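Zulito talk – notes to self
May 28, 2026, 25 min slot, leave 5 for questions

Start w/ the controls slide. Don't say hi for two minutes like last time.

What Zulito is: two-player browser game, one keyboard, you flick coins down a bar top and try to stop them on the coaster. Closest coin wins the round. First to seven. Loser of each round gets a forfeit card. That's the whole thing, say it in one breath.

Controls – left player A and D to aim, hold S for power, let go to flick. Right player uses arrows, hold down arrow. No mouse. People always ask about mouse so say it now.

Why no mouse: tried it, two people fighting over one mouse at a party, drinks go over. Keyboard has room for four hands. Just.

Slide 4, the power bar. Spent way too long on this. First version filled up at a steady speed and everybody got good at it in ten minutes, then every round was a tie. Second version sped up near the top. Better. Third version bounces back down if you hold too long, thats the one we shipped. Show the clip of the bounce. If clip doesn't play, do it with hands.

Friction numbers – skip unless the room looks awake. Bar top is three strips: dry, damp, sticky. Coin slows different on each. The strips shuffle every round, players can see them before they flick. Early on they couldn't see them and hated it. Felt like cheating. Showing the strips fixed most of the complaints overnight and cost me one afternoon.

Forfeit cards. 121 in the deck at launch. Wrote most of them on the bus. No drinking on any of them by default, you type your own in if you want that. Mention the "talk in whispers until you win" card, gets a laugh usually. The "swap hands" card broke the game on some keyboards – too many keys held at once, the coin just stuck. Keyboard ghosting, explain quick, one sentence, move on.
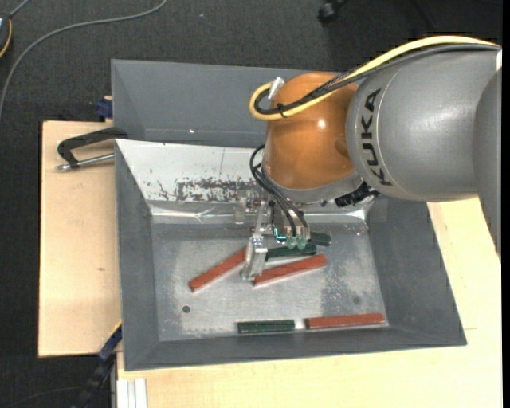 Comment under the Drellier build, read it out slow: we played this for three hours and my brother still thinks the sticky strip only shows up on his turn, can you please put the seed on screen so I can prove him wrong. So I put the seed on screen. Bottom left, tiny gray text. Then poeple started sharing seeds, which I never planned. Now there's a weekly seed, same strips for everyone.

Numbers slide, keep short:
1398 plays in the first weekend
443 of those got to the end of a match
That gap is the real story. Most quit after the second round. Reason was the victory screen – it took four seconds and you couldn't skip it. Four seconds! Made it skippable and quits dropped. Don't have a clean figure for after, say so if asked.

Drellier vs Yammine. Drellier was the old engine, fine for menus, bad for two keys held together. Moved to Yammine in July last year. Port took five weeks, I'd told everyone two. Sound still worse than it was. The clink is off, I can hear it, maybe you can't. Play both clinks back to back, ask for hands.

Bultico – only if someone brings it up. Yes it's similar. Theirs has bottle caps and online play. No I'm not adding online. The point is sitting next to the person.

Playtesting bit. Do it loud, do it in a kitchen. Quiet tests told me nothing, people are polite when it's quiet. Watch shoulders not the screen – when they lean on each other the round is working. Longest match 91 flicks, both of them standing by the end.

What I'd change
– tutorial shorter, it's text now, nobody reads it, should be one practice coin
– color of the coaster, too close to the bar top
– forfeit cards in a bigger font for people across the room
– rematch key. Still no rematch key. Embarassing.

Demo, two volunteers from the front row, best of three NOT first to seven, ran over last time. Check the laptop is plugged in. Turn off notifications!!

Last slide is the seed for this week, leave it up during questions. Bring spare adapter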